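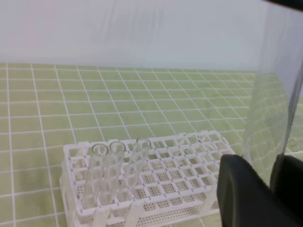

试管架、绿格子,还有我的染色小角落

2022年6月22日

前阵子在这里提过一句,说我想把染色的试样从厨房里挪出来,结果好几位朋友留言问我后来挪了没有。挪了挪了!拖到现在才写,是因为中间回了趟老家,又感冒了一场,回来以后一直在补之前欠下的几条围巾。

先给新来的朋友说一下背景。我玩植物染差不多是从搬到这边以后开始的,洋葱皮、石榴皮、茶渣,什么都往锅里丢。最头疼的一直是试色。每种染液我都想留一点样,浓的淡的、加了明矾的、加了铁的,摆在一起看才看得出差别。以前用的是果酱瓶,瓶子胖,颜色显得深,十几个一放,整个灶台就没地方切菜了。我先生有一回差点把一瓶苏木水当成酸梅汤倒进杯子里,从那天起他就一直很支持我搬家(指染液搬家)。

换试管是Lâm Mai的主意。她自己做线香,手边总有些瓶瓶管管,去年到我家来吃饭,看见那一排果酱瓶,笑了半天,说你怎么不用试管呢,又细又高,对着光看颜色多清楚。我当时嘴上说太像上化学课了,回头就去买了架子和几支玻璃试管。架子是白色塑料的,一层一层的方格孔,一长条大概十列,拿在手里很轻。玻璃管我还是喜欢透明厚实的那种,插在架子里隔着管壁能看到后面的白格子,染液只要有一点点颜色就显出来了。白底真的很重要,之前我用过一个木头的架子,黄黄的,什么浅色放上去都像旧茶。

插管子我也慢慢有了习惯:从后排最左边开始插,淡的在左,浓的往右走。三支一组,同一种植物,不加媒染剂的、加明矾的、加铁的。组和组之间空一格,免得拿的时候指头打架。前排我一般空着,留给临时要对比的。听起来很讲究,忙起来当然也有乱插的时候,上个月染枇杷叶就插得一塌糊涂,最后靠闻的才分出来。

洗试管是另外一件事。我现在的办法是用完马上拿温水冲一遍,再用细长的刷子转几圈,倒扣着晾。如果是加过铁的,管底会有一圈锈色,泡一点白醋,过一夜再刷就好。千万不要偷懒留到第二天,我试过,石榴皮的那一层干了以后刷得我手腕疼。还有,做过染色的器具就别再进厨房了,这个我在以前的文章里啰嗦过,再啰嗦一次。 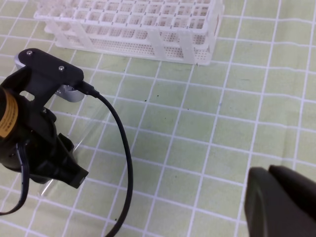 再来说说桌面上铺的东西,我为这个纠结的时间比选架子还长。一开始铺的是报纸,便宜是便宜,可是油墨会印到湿布上,有一小块生丝就这么毁了,我心疼了好几天。后来铺过旧毛巾,太软,瓶子站不稳。现在定下来的是浅绿底子、印着白色细格线的这一种,颜色淡,看着心里很清爽,试管架往上一放,白是白绿是绿。缺点也有,就是它不太服帖,起皱的地方白线跟着弯过去,靠右边和右下那一片尤其明显,所以架子我总是放到远一点的那头去。拿格线当尺子量布条是别想了,我量过一次,四条布条剪出来四个长度。Poppy Hollis教我卷起来反着压几天,说能平一些,我压了,好了一点点,大概过两天又会皱回去吧。透明塑料的杯子我也在上面用过,隔着它看下面的格线,会有点歪歪扭扭的,我小女儿很喜欢趴在那里看,说像在看水底。

花费也有人问,我翻了一下记账本,架子、试管、刷子和铺桌面的加起来,折合人民币正好354块,其中玻璃试管占了大头。塑料试管会便宜很多,轻,也不怕摔,家里有小朋友的可以考虑。我是固执,觉得玻璃对着窗户看的时候那个颜色就是更好看一些,这个见仁见智。

下一批想试的是杨梅树皮,Lâm Mai答应给我带一包过来。另外Thư Tăng上次留言问栀子染出来的黄色会不会褪,我把两块布挂在朝南的窗边了,一块用纸遮住一半,从五月挂到现在,遮住的和没遮住的已经看得出分界。等再挂一阵子我单独写一篇。

哦对了,上篇有人问果酱瓶还要不要,已经送给楼下做腌柠檬的邻居了,洗得很干净才送的。她怕染过色的瓶子不能装吃的,我说这几只是没用过的新瓶,用过的那些我全留着装明矾和碎布头了。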